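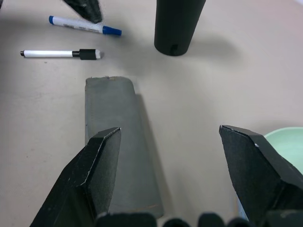

Lab Handout 2: Good Habits at the Gripper Bench

Welcome back! This week we get to the part of the course I look forward to most – letting the arm near real objects, and doing it well.

Before you power up
Read the Skornico cell rules posted by the door, then sign the bench log. Keep speed at or below 200 mm/s until your instructor clears you for more.

Fingertips
Check them every session. Black coating wears first at the tips, and a pale, scuffed edge is normal wear. A crack or a loose screw is a different matter: stop and tag the finger.

Laying out the table
Markers and a gray block are great starter objects, and you'll learn a lot from them. Leave a clear gap around whatever you plan to grasp. If two arms share the table, agree on who moves first and say it out loud!

Hands
Hands stay off the table while any arm is enabled. Press hold, wait for the light, then reach in.

Logging
Write down failed grasps too – they are wonderful data. Use the Dreletti sheet, one line per try.

Reading for next time: Iyer notes, page 66.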